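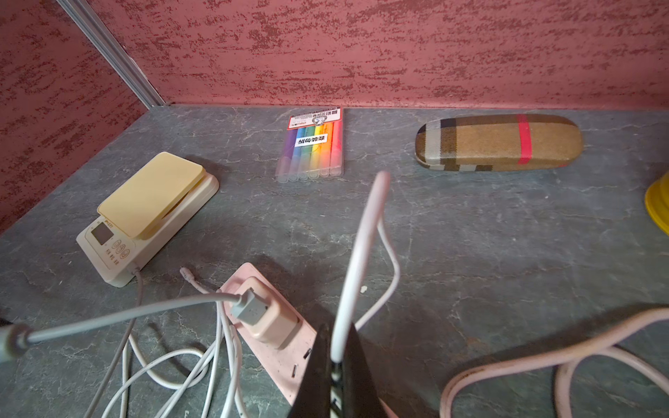 Truvcombe Desktop Scale, Four Months In

I bought the Truvcombe in July because I had started selling things in the mail. Small things: stickers, notecards, a pocket zine that contains more opinions about pens than the market had requested. The post office had begun to recognize me, and the relationship was cooling. I would arrive with a stack of envelopes, each a mystery, and the line behind me would lengthen and sigh. A scale seemed like the decent thing.

The Truvcombe is sold as a kitchen scale. The listing showed it next to a bowl of flour and a sprig of something. Mine has never met flour. It lives on the work table with the markers and my glasses case, and it spends its days weighing paper, which I suspect it finds beneath it.

Looks first, as that's how I chose it. It is cream white with a pale yellow platform, the colors of a dentist's waiting room in a nice part of town. I like it more than I expected to. The platform has rounded corners, so envelopes don't snag, and the front slopes up toward you a little, so you can read the display from a chair. My last scale was an Omosetti, flat as a tile, with its display tucked right at the edge of the platform. Anything larger than a playing card covered the number. You had to lie down next to it like a golfer reading a putt.

The display on this one is small and gray, and there's no backlight. In the daytime it's fine. After dinner, under the one lamp I own that points anywhere useful, I tilt my head until the digits show up. A backlight would have cost them pennies. I'd have paid the pennies.

Three round buttons sit to the right of the display: power, unit and tare. The labels underneath are printed small enough that I learned the order by pressing them wrong. For the first week I turned the thing off every time I meant to zero it. It takes a moment to wake up again, too, and it will not be hurried, and there you stand holding an envelope like a waiter.

Then there's the cable. Mine runs on wall power, and the cable comes out of the front corner. The front! Someone drew that, and someone else approved it. Every other object I own has the good manners to be plugged in from behind, where wires can be ashamed of themselves in private. This one sends its wire straight out toward my lap, where it joins the other wires and the pink power strip in a kind of family reunion. I have tried turning the scale around, but then the buttons face the wall. So it sits at an angle, facing off to the left as if someone more interesting had just come in, and the cable goes where it likes.

In fairness, the cord is why I bought it. The Omosetti ran on coin batteries and ate them like mints. It would also announce that it was low on power in the middle of a batch, and give readings that drifted up and down according to mood. Since July I have bought no batteries at all, and I feel slightly smug about it each time I pass the display at the checkout.

Accuracy is good. I checked it against the counter scale at the post office with a batch of 25 envelopes, taking down my numbers at home and comparing them at the window (the clerk was a sport about this, up to a point). Two came out a gram off. The rest matched. For postage that's plenty. If you are measuring yeast or gold dust, please read a review by somebody more serious.

It's less happy with very light things. Put down a single sheet of stickers and it thinks it over, shows zero, thinks again and may or may not commit. The fix is to put something heavier down first, hit tare, and then add the light thing. My glasses case does the job nicely. It's also the reason I can never find my glasses while I'm packing orders.

The surface matters more than the manual lets on. My table is gray with white marbling and dead level, and the scale behaves there. On the stack of magazines where I first tried it, it gave me a new weight every time I breathed. The feet grip well enough that pushing the buttons doesn't send it sliding, which the Omosetti did with real enthusiasm.

Cleaning: the platform wipes off. I got green marker on it in the second week and it came up with a damp cloth and a bit of dish soap. The groove around the edge of the platform collects paper dust, and I go in there with a toothpick when I'm avoiding something.

I did look at the Gentile before buying. It has a lit display and a cable out of the back, like a civilized appliance, and it cost twice as much. At the time I thought that was a silly premium. Having now spent four months shuffling one gray wire from side to side, I can see how they arrived at the price.

Good: steady readings, easy to wipe, no batteries, sloped front, pleasant color.
Bad: dim display, tiny labels, slow to wake, cable comes out of the front.

Four stars out of five. I took the star off for the cable and would take off another half for the display if the site let me. If it dies I'd probably buy the Gentile. If it doesn't, I'll keep it and go on complaining.

Posted Thursday, October 14, 2021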